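The dark shelves, and what goes on them

I have put off writing about the shelving unit because there isn't much to say about it except that it takes up most of one wall and I like it. But I spent a good part of March sorting out the books on it, and a couple of people asked how I was getting on, so this is how.

We bought it second-hand from a clearance place called Ndlovu's when we moved into the flat. It is dark wood, heavy, and not very sensible. The top racks are slatted, so anything small falls through or sticks halfway. There are open compartments, a few little drawers with brass knobs, and cupboards at the bottom with slatted doors. The front rails of the racks have notches cut all the way along. I have never found out what the notches are for. They collect dust, and the best thing for getting it out is an old toothbrush.

My original plan was to keep books in the open compartments and nothing on the racks. That lasted until the compartments were full. After that, books went wherever there was a flat bit, and the racks got the overflow, mostly paperbacks. A paperback does not sit well on slats. The rack slopes a little as well, so anything left near the front rail starts to lean out.

The Chinese books were the main problem. I started learning four years ago and bought far more than I could read, mostly in job lots from Walteo, which sells by the box and doesn't let you choose. I had poetry, school readers, a few novels I won't manage for a long time, and several books I couldn't identify until I had sat down with a dictionary. They were mixed in with everything else. When I wanted one I had to take out a whole row to find it.

So I emptied one section at a time. I did the left side first, then the right, then the racks, and left the plant where it was because moving it is a nuisance. The rule I settled on was hardbacks upright at the sides, where there is something to hold them, and the paperbacks sorted by how hard they are to read. The ones I am using now can stay on the lower rack. Everything else has to go in a compartment or a cupboard.

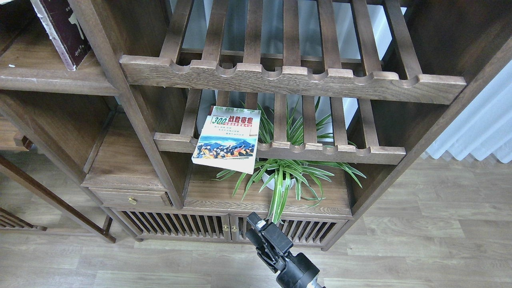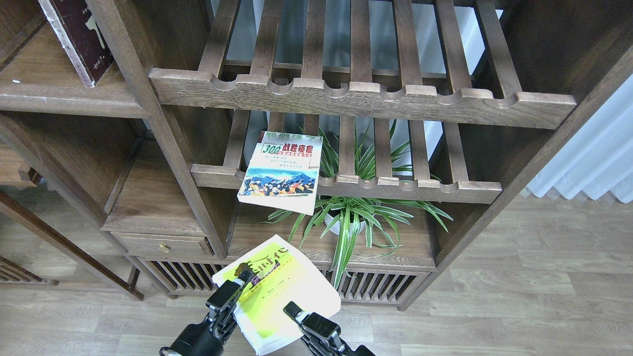 Stuart Talley's name nearly went on this paragraph as a heading, but I will leave it at Talley, as he signs himself in the comments. Talley wrote that books should never be kept over a plant, because sooner or later the watering can slips, and that slatted shelves mark the covers of paperbacks if they lie there all summer. He would put the plant on top and the books underneath, and give the racks over to things that don't mind a draught.

He has a point about the watering. I water the spider plant with a small jug and I have splashed a book before now, a cookery one, which dried out wavy. I tried it up on the top rack for a few days after reading his comment. It looked fine but I needed the steps to reach it, and I forgot it twice. It has gone back down to the lower compartment, where the leaves come up through the slats and hang over the front, and I take any books off the rack before I water.

On the marks, I haven't seen any yet, but I have started turning the paperbacks over when I dust.

I counted as I went, for the insurance list I have been meaning to do. It came to 116 books in Chinese and some 300 in English. I had been telling people I owned 1,000, so that was a surprise. Five went to the charity shop, all of them duplicates from the Walteo boxes. I expected to get rid of more.

The cupboards are still to do. The left one has paper and old notebooks in it, and the right one has cables and a bag of curtain hooks. Both doors stick in damp weather. I rubbed a candle along the edges and that helped the right-hand one. The left one needs planing, I think, and I would have to borrow a plane.

The drawers I have left alone. One has stamps and batteries in it and the others are full of things I would only have to find another place for. I'll get to them after the cupboards.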